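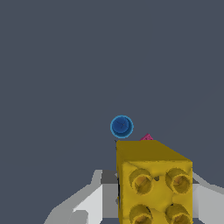

Figure 1. Simulated gripper holding a yellow toy brick.

Sorting at Hunley: what changes for the packers
Student project report, Jade Wong and Ívar Damgaard
Reading time: 1 min
Print | E-mail

Hunley packs building toys for smaller shops. The packing hall has two hand-sorting lines, and in May the company started testing a gripper cell on one of them. We worked on the simulation side and also interviewed people on both shifts.

Our simulation ran 1000 picks with different starting positions. The gripper lifted the brick and held it to the end in 745 of them. Most of the failures were bricks lying at an angle, where one finger touched before the other. Changing the approach angle helped a little. We did not have time to test a softer finger pad.

Marit Tangen, who leads the day shift, told us the packers now spend less time bent over the bins and more time clearing stops. Two of them like this. Brittany Dhillon does not. She used to set her own pace and now waits for a light to change. She also said that the training was one afternoon and the manual was written for technicians.

Pay grades have stayed the same, although clearing stops was previously a technician's task. Hunley plans to review this once the second line is converted. We suggest doing it earlier, and letting the packers choose who rotates to the cell each day.

Our supervisor was Hélène Pelletier. The interview questions are in Appendix B.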